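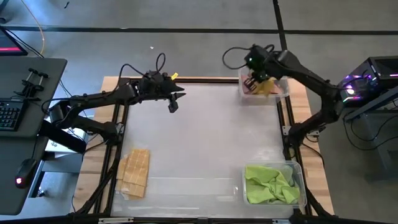
Plokevlow Key Safe, Wall Mount, 5-Key

The Plokevlow is a lockable key safe for property managers, landlords and agents who need keys left on site between tenants or during a sales campaign. It fixes to brick, block or timber with the four screws supplied and holds up to 5 house keys, or two keys and a garage remote.

The four-digit code is set with the door open. Slide the small lever on the back of the door to the right, dial the new code, and slide the lever back. Test the code twice before closing the door with keys inside. The code can be changed as often as you like, and most agencies change it after each vacancy.

What's in the carton
Key safe with weather cover
Four masonry screws and plugs
Four timber screws
Drilling template
Instruction sheet

Colours: charcoal or grey
Warranty: 2 years on the body and dial, one year on the weather cover

Choosing a spot
Fix the safe at chest height, out of view of the street and away from sprinklers. Beside the meter box is the usual place on a house. For townhouses and units, check with the body corporate before drilling into any shared wall, including the outside of your own garage. Some schemes have a rail near the letterboxes for this purpose, and for those the shackle version made by Wemix is a better choice.
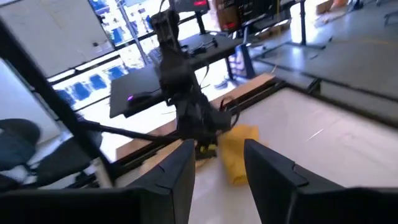
GEELONG, June
Charcoal is back in stock at the Geelong warehouse. Grey is available from Ballarat only and takes a few extra days to reach Melbourne addresses. Back orders are being sent out first, in the order they were placed.

Agency packs
The Grerkitz pack is a carton of 50 safes with numbered labels and a blank key register. It suits rent rolls where every vacant property gets its own safe. Labels carry a number only, so the address stays in your office. The pack price is $3,843 including GST, with freight added at checkout. Cartons can't be split between colours.

Ní Chonaill fittings
The Ní Chonaill backing plate is sold separately. You'll need it for weatherboard, rendered foam and any other wall where the screws won't bite into something solid. It comes with its own longer screws.

Care
Wipe the dial with a damp cloth. Use dry graphite if it gets stiff; oil collects grit. Near the coast, rinse the cover with fresh water every month or so.

Returns
Unused safes can be returned in the original carton with all screws. Safes that have been mounted can be returned only if faulty. If you've lost the code, we can't open the safe or look the code up for you, and a locksmith will have to remove it from the wall.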